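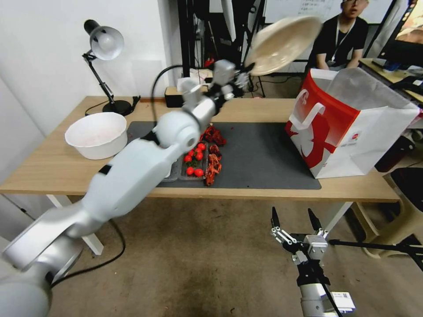 The left arm lifting a plate over the desk mat.

Review: Pandside two-arm kit, self-assembly version

I built the Pandside in a shared workshop with Mathis Marchal, who did most of the wiring. It comes as two arms with a gripper each and a box of brackets. The full price was 1,399 and we paid it out of our own pockets. You supply the table.

Assembly took four evenings. The joints go together easily, but the paper instructions skip the order of the wrist screws and we had to take the right wrist apart again. The cables run along the outside of the arms. I would have liked clips in the box — we bought ours separately from Ornholm, and they are still not all fitted.

For testing we set it to clearing up after a meal. Crayfish, cherry tomatoes in a plastic tray, a crushed can, paper bowl, cups, and a big paper takeaway bag at the right-hand end. I chose this because it mixes hard, soft and very light things, and most demo videos stick to wooden blocks.

The first thing to sort out is the bag. Paper bags slide when you touch them, and the kit has no ready-made routine for holding one. You can write your own in the step editor, which is slow but clear. Save often. The editor lost our work twice before we updated it.

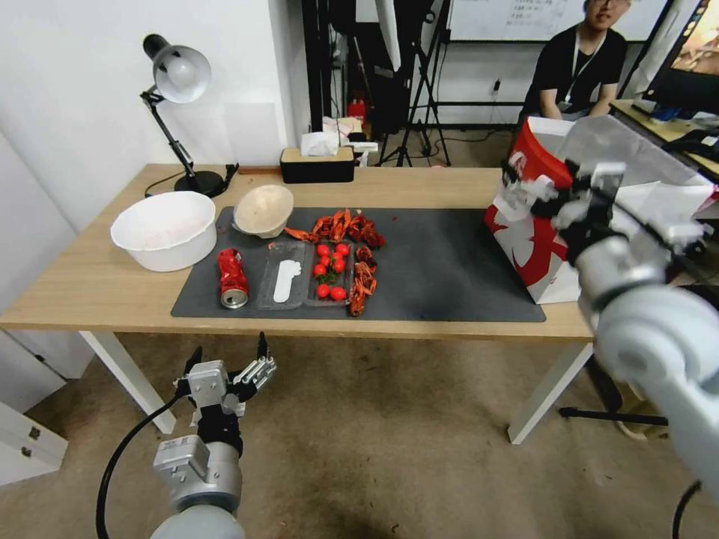

Nadège Barbier disagrees with me about the editor and asked me to put her view in. She says it is the best part of the kit, that she had a working routine on her second evening, and that anyone who finds it slow should learn the copy function before complaining. She would also knock off a mark for the manual, which she calls useless after the first chapter.

I have since tried the copy function and it does help. It copies the positions but leaves out the grip force, so you need to type that in again for every step. With a stiff plastic tray a wrong value may not matter much. With a paper cup it does.

Grip force is set on a scale up to 300. The default is far too high for anything thin. I now keep a list of values on a card by the keyboard and start low with every new item.

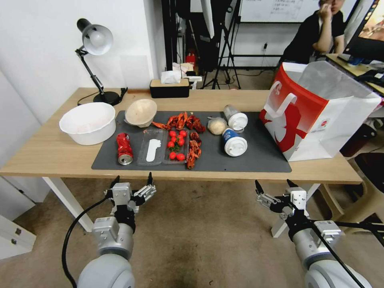

The mat is not part of the kit. Ours is a plain dark grey one and I would call it necessary, as bare wood is too slippery for light objects. Pick one big enough for both arms to share.

Noise is acceptable. You can talk over it. The power supplies get warm, so leave a gap between them.

Support is by email only. Benoît Jacquet answered my question about the wrist screws the next day, and sent a corrected page. It should be in the box by now, though I can't confirm that.
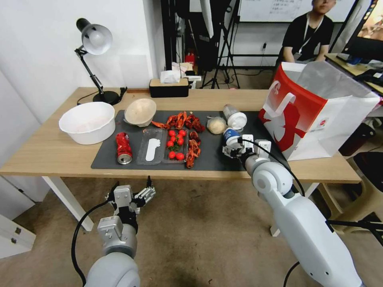
Spare finger pads are sold in pairs and the postage costs more than the pads, so order a few at once. The next software release is due in September and is meant to carry grip force over when you copy a step.

Good points: solid joints, sensible reach, quick support.
Bad points: manual, no cable clips, default grip force.

I would buy it again at this price, but only with a second person to help with the build.

Posted 8 June 2020 by Adelino Sampaio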